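Equipment news: the Mondal two-arm bench set, on loan at Sundton

2021-11-04

Members who asked in the spring whether the workshop would ever get something larger than the single-arm trainers may like to know that we have a Mondal two-arm set on loan until the end of November. It is supplied by Bradard, who sell it, service it and run the training day that comes with it. They have lent it to us at no charge, and we have agreed to write up what we think of it. What follows is the first part of that.

The set comes as two arms, a controller, and a choice of ends. You can have the same end on both arms or mix them. We asked for one of each, so the left arm has the gripper and the right arm has the human-like hand. Most of our members handle small goods of one sort or another, and we wanted to see both kinds at the same table before anyone spent money.

Cheuk-hei Chu has been running the sessions at the Sundton unit. The first exercise in the Bradard course book is a simple one: pick up a soft object with the left arm, bring it across to a plate, and put it down inside the rim. Soft things are harder than they sound. A wooden block is the same shape every time you take hold of it, and a plush toy is not, so the course starts there and leaves blocks for later.
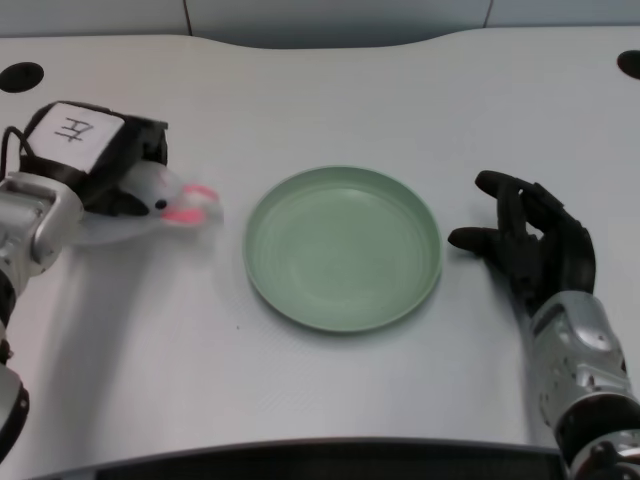 The controller is the part we liked best. It keeps every run you make, and you can go back to any of them, trim the start and end, and mark it as good or bad. After 42 runs Cheuk-hei had a clear idea of which grips were worth keeping. Deleting a run takes two presses, and there is no way to get it back, so new users should be told that early. The menus are in plain English and the text is large enough to read while standing.

Setting up took longer than the leaflet says. The leaflet allows a morning. We needed a full day, mostly spent on getting the height of the arms right against the table and then repeating the alignment check until it passed. Bradard tell us that a revised leaflet is on the way. Their engineer was helpful on the telephone and rang back when he said he would.

There are a few things to know before you think about ordering. The arms are heavy and need two people to lift. The hand needs its own calibration, separate from the arm, and it should be done at the start of each day. The gripper needs nothing of the kind. If your work is mainly picking up and putting down, the gripper on its own may well be enough, and the set costs less that way - the hand is the dearest single item on the price list.

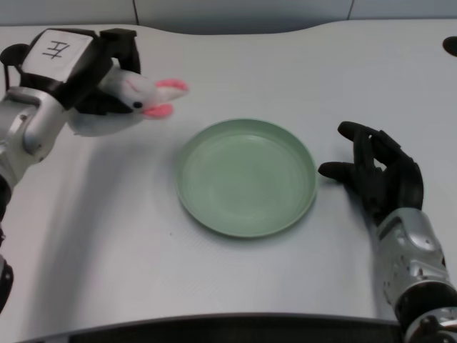
On cost, Bradard offer hire as well as sale. Hire is £2000 a month for the full set, with a shortest term of 4 months, and that covers delivery, the training day and telephone help. Spare pads for the gripper are £154 a pack. Sale prices are given on request and depend on which ends you choose. Delivery to Flekudcombe and the villages beyond it carries a small extra charge, which they will confirm in writing.

Our view so far is that the set is well made and the course book is good, apart from the chapter on using both arms together, which is too short. We have only just reached that chapter and will say more about it in the next issue.

Members can book a session at Sundton through the office in the usual way. Places are kept to two people at a time. Please wear sleeves that fasten at the wrist and tie back long hair.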